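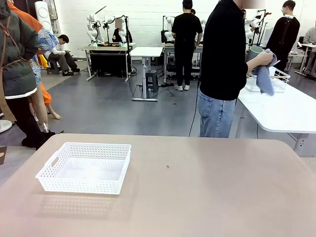
POLSIDE, Feb 9, 2023

Staff FAQ: Dish handling and the arm stations

These answers cover the questions received by the Horkum operations desk since the arm stations came into regular use. They apply to all staff on the dish handling line, including part-time staff.

What work do the arms do?
Each station has a pair of arms. The current task list is limited to picking up, placing and stacking mugs, plates and small containers, plus folding flat cloths. Items outside the list are handled by hand.

What is still done by hand?
Drying, inspection and loading of the wire rack. A person holding a mug and a towel can turn the mug, feel for a chip and set it down in one motion. The arms have no inspection step. There is no plan to add one before October.

Does my job title change?
No. Dish handlers remain dish handlers. Handlers who complete station training are listed as handler/operator and paid at the operator rate for hours spent at a station. Time at the hand tables is paid at the existing rate.

How long is the training?
19 hours, scheduled inside normal shifts. It covers startup, shutdown, the stop button, clearing a dropped item and the error log. Programming is not included. Changes to arm motion go through Amr El Khatib.

How long is one turn at a station?
60 minutes, then a change of task. Watching a station is tiring in a different way from standing at a sink, and the first rotation plan, with longer turns, produced late stop responses. Stools may be used during a turn if the stop button stays in reach.

Can I reach in while the arms are moving?
No. Press stop, wait for the arms to hold still, then reach in. This applies to towels as well as dishes. Sleeves and apron straps must be kept clear of the grippers.

What about cables on the floor?
Step over them and do not move them. Carts are not to cross the station side of the room. Report a pulled cable even if the station keeps running.

Who answers for breakage?
The shift, as before. Breakage at a station is logged under the station number, not under the operator's name. The log had 306 entries at the last review. Most were misplaced items; 3 were injuries, all minor, all at the hand tables.

Are shifts being cut?
No shifts have been cut. Two evening openings were left unfilled and the hours moved to training. Questions on individual schedules go to Ginette Barbier.

Last updated by: Operations desk

Filed under: Workplace > Automation > Staff questions

Comments (3)

palacios_nights: Does the operator rate apply during the 19 hours or only after? The page doesn't say.

G. Barbier: After. I will have the training answer amended.

tmk: Please put the stop button drill on the wall by the hand tables too. We walk past the stations all day.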